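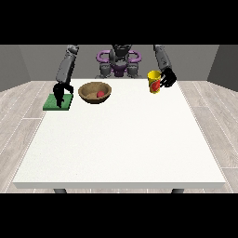 White table, dark gray legs.

About Kindusell

Kindusell clears and sells the contents of houses in Lornton and the towns on either side of it. People call us when a parent has moved into care, when a landlord wants a rental back, when a marriage has ended, or when a basement has finally won. We sort what is there, sell what will sell, give away what can be given away and pay to dump the rest.

Most companies in our trade have a page like this one, and most of those pages use the word "treasures." We would ask you to be suspicious of it. We have been in a great many attics. The usual contents of an attic are luggage, Christmas lights, a crib that can't legally be resold and the boxes from appliances that were thrown out years ago.

How we started

Gunvor Hovland started the business after clearing her aunt's house on Shabalala Road. She hired a firm that offered a free valuation. The man who came walked through the place in the time it takes to drink a cup of coffee, said the dining set was "very collectible," and quoted a number that made her cheerful for a week. The number was gone by the time the check arrived. There was a handling fee, a photography fee, a fee for the storage that the firm itself had decided was needed, and the very collectible dining set had been sold in one lot with the contents of the garage.

She asked to see who had bought it and for how much. She was told the firm didn't keep records in that form. She is still not sure what form that would be.

Gunvor had worked in accounts for a flooring supplier and knew what an invoice ought to look like. She began by reading other people's clearance contracts for them at her kitchen table, free, and telling them which parts to cross out. Several asked if she would just do the job instead. There are 4 of us now, with 2 vans and a rented unit off Kostadness Street.

What we think of valuations

Not much. A valuation is a guess about what a stranger will pay later, made by somebody who wants your business today. You can see the problem. The firm that guesses highest gets the job, and by the time the guess turns out wrong your things are in its warehouse.

We do give estimates, as people reasonably want one before they sign. Ours come as a low figure and a high figure, on paper, with the name of the person who wrote them. We suggest you plan on the low one. If we've told you a sideboard should bring a certain amount and it brings less, our commission on that sideboard drops too, and the contract says so in the same size type as everything else.

Be careful with prices you find online, including any we post. An asking price tells you what a seller hopes for. There are piano listings that have been up so long the sellers have moved house. If you want to know what something is worth, look at what was paid, and look at more than one sale, and then take off the cost of getting it down your stairs.

Things that are hard to sell

We would rather say this here than in your living room. Upright pianos. Dark china cabinets. Complete sets of dishes with gold rims, since they can't go in the microwave. Encyclopedias. Figurines sold as a limited edition, where the limit was however many the factory could make. Sewing machines built into desks. Anything described by the family as "probably an antique" on the basis of being brown.

Some plain things do well. Good kitchen knives, garden tools, wool blankets, work tables, solid shelves, metal filing cabinets, cast iron pans. Old bicycles sell in spring and sit there in October. Records are a toss-up, whatever your brother-in-law says.

None of this has anything to do with how much your mother loved the cabinet. We know it's a hard conversation. We have sat through it in our own families, and it went no better there.

What it costs

We charge one commission on goods sold and an hourly rate for clearing. Both are in the quote. There is no photography fee, no listing fee, no "administration." Dump charges are passed on at what we paid, with the receipt attached. If a house has so little in it worth selling that our labor would eat all of it, we'll tell you at the first visit, and you may be better off with a rented dumpster and a few strong relatives. We lose jobs by saying this. We've lost worse by not saying it.

Payment goes out within 60 days of the sale closing, together with a list of every lot, the price it brought and the date. We know that sounds slow. Buyers bring things back, checks bounce, and we don't care to ask you to return money we've already sent. Firms that promise cash the same day are buying your things themselves, cheaply. That may suit you! It is a perfectly fair deal if everyone admits what it is.

What we won't do

We don't buy for ourselves from a house we are clearing. No member of our crew does, nor their husbands or wives. It's the oldest trick in this business and the hardest one for a customer to catch.

We don't take jobs where the family is still arguing over who owns what. Please settle that first, in writing, even on the back of an envelope. We have been handed a lamp by one sister and had it taken out of our hands by another, and we are not trained for it.

We don't do jewelry, coins, firearms or fine art. If we find them we stop, write down where they were and call you. There are specialists for all of these, and you should be as rude to them about their fees as you like.

And we don't claim to be green. Plenty of our competitors print a leaf on the van. We keep what we can out of the landfill as it costs money to dump things, and charities can use a decent bed frame. A lot still goes in the landfill. Old mattresses mostly do, and so does nearly all particleboard that has been taken apart once.

Who you will meet

Gunvor does the first visit herself and writes the estimate. She'll open drawers, so take out anything you don't want seen. The crew comes on the day with boxes, blankets and labels, and one person stays responsible for your house from the first box to the last sweep. You get that person's cell number. A visit takes longer than people expect - usually a whole morning - and we'd ask you to be there for it.

On reviews

We don't put customer quotes on our website. We could pick the nice ones, and so can everybody else. Ask us for the phone numbers of the last 5 households we worked for who agreed to take calls, and ring whichever you like. One of them thinks we were slow, and she has a point about the garage.

Getting in touch

Call the Lornton office between 8 a.m. and 3 p.m., or leave a message and Gunvor will call back in the evening. It helps to know how many rooms there are, whether there is an elevator and when you need to be out. Get at least one other quote before you hire us, and read the fee section of both.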